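Sorting the Keys at Millitwood

Posted May 3, 2022 by Rianne Van Acker

Millitwood has 82 doors that lock, and until this spring most of the keys lived in two coffee cans in the front office. We are putting them on rings by floor, with a tag for each room. Click any picture on this page for a larger view.

The final list has 368 keys on it, spares included. Cabinet keys are kept separately - they go in the small drawer under the mail slots.

Split rings and keys, gallery 2
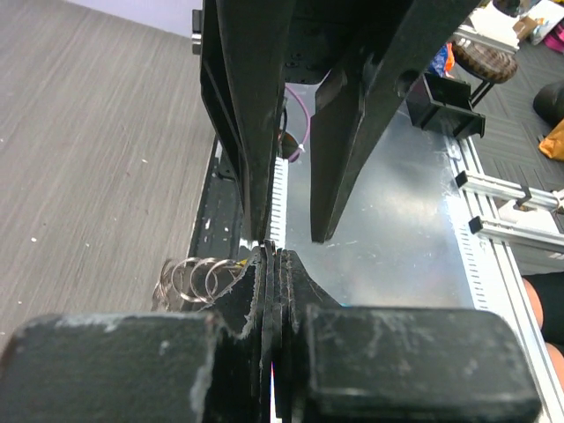 Silver split rings, several to a bundle.

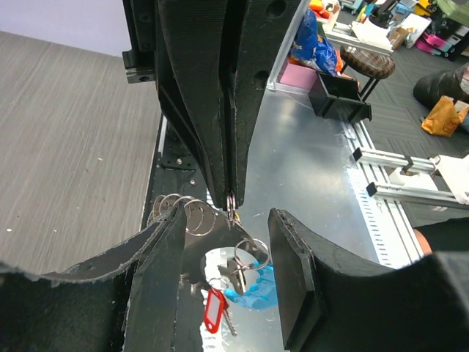
Keys on their rings, with a red plastic tag that has a white label window.

Tags are written in pencil first and inked after the key has been tried in its door. Room number goes on the front, floor on the back. Please don't add personal keys to a building ring, even for an afternoon.

The Zinberg padlocks on the bike cage all take the same key, so those get one ring and one tag. The old Skeladard locks on the third floor are being changed in September. Keep those keys until then, and hand them in at the office when you pick up the new ones.

Previous gallery: Mailroom shelves
Next gallery: Third floor doors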